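# Two Grippers, One Cluttered Desk

Most published comparisons of robot grippers are carried out with blocks, cups and other firm objects set well apart from one another. The results are tidy and easy to repeat, but they say little about how a gripper will behave in a home or an office, where things are soft, crowded together and pushed into corners. The Jemiveck workshop set out to fill part of that gap with a trial held over the course of February, using two grippers, one arm and a table of ordinary belongings.

The grippers were the Pallitz, a parallel design with flat, rubber-faced fingers, and the Sarell, whose fingers are angular, narrow towards the tip and driven by a stronger motor. Both were fitted in turn to the same arm and run from the same controller, so that differences in speed or reach could not be put down to the equipment behind them. A small camera was fixed at the wrist in each case, looking along the fingers towards the work.

## How the trial was arranged

The workshop chose three tasks. In the first, the arm was to lift a soft packet from an open surface and place it in a tray. In the second, the packet stood among other items, with limited room on either side. In the third, it lay partly beneath a piece of furniture and had to be drawn out before it could be lifted. An attempt was counted as complete only when the packet reached the tray without a tear in the wrapping.

Over the month the two grippers made 2,583 attempts between them. The operators guided the arm by hand controller throughout, working in short sessions and changing places at every break. The order in which the grippers were used was also changed from one session to the next, so that neither gained from the practice of the people driving it.

Setting up took longer than planned. The Pallitz bolted straight to the arm, while the Sarell needed an adapter ring from Lapiņa, the supplier that also made the camera mounts. The first ring held the gripper at a slight angle and had to be returned. Readers planning a similar exercise are advised to order the ring and the mount together and to check both against the arm before any wiring is done.

## Open ground and close quarters

On an open surface there was little to separate the two. The Pallitz was the gentler, and its broad fingers forgave a poor approach. The Sarell asked for more care. Its closing force is set in steps, and the lowest step was still firm enough to crease a soft packet. Operators who began with the Pallitz tended to close the Sarell too soon, a habit that faded after a few sessions.

Among other objects the order was reversed. The flat fingers of the Pallitz often touched a neighbouring item on the way down, and more than once the packet moved out of reach. The narrower Sarell could be lowered beside the packet with less disturbance. It was also easier to see past, a point the operators raised in almost every session report. When the fingers fill the lower part of the camera view, the final stage of an approach becomes a matter of judgement — and some operators judged better than others.

Light mattered as well. The controller allows the brightness of the wrist camera to be fixed or left to adjust itself. The automatic setting coped well with the open table but was slow to respond when the arm moved towards a shaded area. For the third task the workshop used a fixed value and accepted that pale surfaces would look rather washed out.

## Under the edge

The third task was the hardest for both grippers, and the one in which wrapping mattered most. A tissue pack has a loose margin of plastic that a finger can catch, but the margin crinkles and shifts under pressure. With the purple pack squeezed partly under the front edge of the wooden cabinet, the operator has brought the right finger in against the clear plastic, leaving the desk organizer, the tissue box and the power adapter close by on the white tabletop.

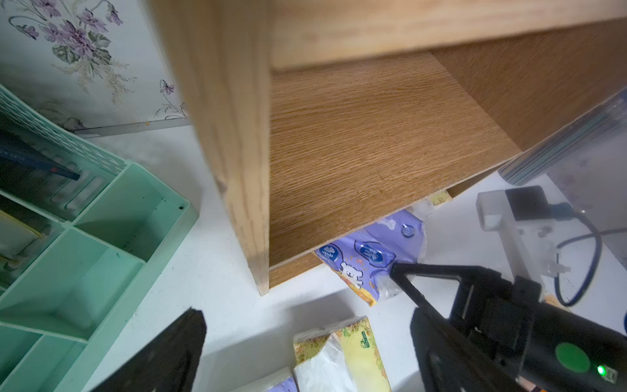 ## What the workshop recommends

For general handling of soft goods on a clear surface, the Pallitz remains the workshop's first choice. It is simple to fit, mild in its grip and tolerant of new operators. Where objects must be taken from narrow spaces, the Sarell is the better tool, provided that time is allowed for learning its force settings.

The workshop does not regard either gripper as ready for unsupervised work in crowded places. Operators corrected the approach by eye in most sessions, and the present controller offers no warning when wrapping begins to stretch. A set of softer finger pads for the Sarell is on order from Lapiņa, and the third task will be repeated with them before the arm is moved to other duties.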